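Materials Handling and Storage
Course Handout, Unit 8: Loose Bar Stock in Open Bins

Department of Production Practice, Dredville Technical College
Unit coordinator: Lutz Bauerfeind

Purpose of this handout

This handout accompanies the lecture on bins and should be read before the storage laboratory. Unit 7 dealt with racks, cradles and divided trays, in which every part has an assigned position. Unit 8 deals with the opposite arrangement, in which short lengths of bar are placed in a common open container and take whatever position they happen to take. Students are expected to know the terms in Section 1 and to be able to apply the fill and sorting rules in Sections 3 and 4.

Section 1. Terms

Bar stock. Any straight length of material with a constant cross-section. For this unit the section is rectangular and the length is short enough for the bar to lie flat in the bin in any direction.

Open bin. A container with a floor and walls and no lid, dividers or inserts. In this course the term is reserved for metal bins. Plastic totes are treated separately in Unit 9.

Lie. The direction in which a bar rests, measured against the long side of the bin. A bar parallel to the long side has a lie of zero.

Contact. Two bars are in contact if any face, edge or end of one touches the other. Contact is not a fault, but it must be recorded when a bin is surveyed.

Bridge. A bar supported at one or both ends by other bars or by a wall, so that part of its length is clear of the floor.

Lot color. The color that identifies the lot to which a bar belongs. It carries no information about grade, weight or finish unless the job card says so.

Section 2. How bars settle

A bar placed in an open bin comes to rest on its largest available face. Since a rectangular bar has two broad faces and two narrow ones, it will most often be found lying broad face down. A bar standing on its narrow face is stable on a flat floor but is easily tipped when the bin is moved, and it should be laid down by hand before transport.

With a low fill, most bars reach the floor and their lie is decided by the way they were put in. As the fill increases, later bars land on earlier ones and bridges begin to form. The Drorkix exercise, which all sections complete in the first hour of the laboratory, shows this clearly. Students load the same bin twice, once with a few bars and once to half depth, and draw the plan view each time. The first drawing normally takes a few minutes. The second is difficult to complete at all, because the lower bars can no longer be seen along their whole length.

The condition of the floor also matters. A new bin has a smooth floor on which bars slide readily, and they tend to collect along the lower side if the bin is tilted. A worn floor behaves less predictably. Scratches and shallow dents may hold one bar in place while its neighbor moves. For this reason the survey sheet asks for the floor condition before it asks for anything about the contents.

Bars of different lot colors may share a bin under the rule for mixed storage given in Section 4. Mixed storage at low fill is the standard condition for the laboratory: red and green lots together in a large gray metal bin, spread over the floor with no attempt at alignment.

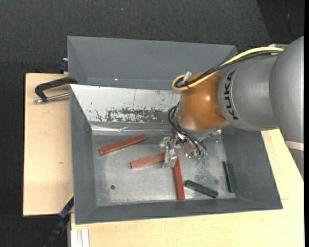 Bauerfeind was asked in lecture whether it would not be simpler to line the bars up at the start, and answered that alignment costs time at loading and is usually lost the first time the bin is moved, so that the work is paid for and then thrown away. If a job requires aligned bars, he added, the correct container is a tray, and the matter belongs to Unit 7.

The plan view is the usual record of a bin at low fill. It is drawn from directly above, with the long side of the bin parallel to the bottom of the sheet. Each bar is shown as a rectangle in its lot color, and its lie is written beside it. Where two bars form a corner, the drawing must show which end meets which side, and whether the two are in contact or separated by a gap. Students should not straighten the drawing. A bar with a slight slope is to be drawn with a slight slope.

Section 3. Fill rules

3.1 Low fill. Every bar rests on the floor. There are no bridges. The whole outline of each bar would be visible from above in an otherwise clear bin.

3.2 Medium fill. Some bars rest on others, but the floor remains visible in at least one place. Bridges are permitted and must be marked on the plan view with a broken line.

3.3 High fill. The floor is no longer visible. A plan view is not required. The bin is recorded by weight and lot only.

3.4 Overfill. Any bar projects above the rim. An overfilled bin may not be moved or stacked. The excess must be transferred to a second bin before any other work is done.

The maximum gross weight for the bins in the Quintela Laboratory is 59 kilograms, bin included. This limit applies to movement by the bench hoist. No bin containing bar stock is to be lifted by hand, whatever its fill. A bin at high fill may be over the limit while its contents are still well below the rim, and it must be weighed first.

Section 4. Mixed storage

No more than two lots may share one bin. The lots must differ in color strongly enough to be told apart under the ordinary laboratory lights. Red with green is accepted. Dark green with black is not, and neither is red with orange. Students who have difficulty distinguishing red from green should inform the coordinator before the laboratory, and a blue and white set will be issued.

The job card lists both lots and the quantity of each. When a bar is taken out, the quantity on the card is changed at once. Corrections at the end of a session are not accepted, as experience in earlier terms has shown that they are seldom right.

Bars with a damaged or missing color are to be removed and placed in the hold box on the Plellier bench. They are not to be assigned to a lot by size or by guesswork.

Section 5. Care of the bin

Before loading, the floor is brushed and wiped with a dry cloth. Oil is not applied to the floor. Chips and grit left under a bar will mark its lower face, and the mark is often found only when the bar is clamped.

Surface wear is acceptable. A bin is withdrawn from use if the floor is cracked, if a wall has been pushed inward, or if any edge is sharp enough to catch a cloth drawn across it. The bin number is reported to the laboratory office and a red tag is tied to the rim.

Bars are set down and not dropped. When the last bars are removed, the bin is brushed again and returned to its place with the number plate facing the aisle.

Section 6. Preparation for the laboratory

Read Sections 1 through 4. Bring squared paper, a ruler, a protractor and colored pencils matching the lots on your job card. Closed shoes are required.

Each pair of students will submit one plan view at low fill, one at medium fill with all bridges marked, and a completed job card. Drawings are marked for accuracy of position and lie. Neatness is considered only where poor work makes the sheet unreadable. The laboratory opens at 8:30 a.m., and pairs arriving after the bins have been issued will be assigned to the next session.

Reading for Unit 9: Chapter 4 of the course reader, on plastic totes and nesting containers. The exercises at the end of the chapter may be omitted.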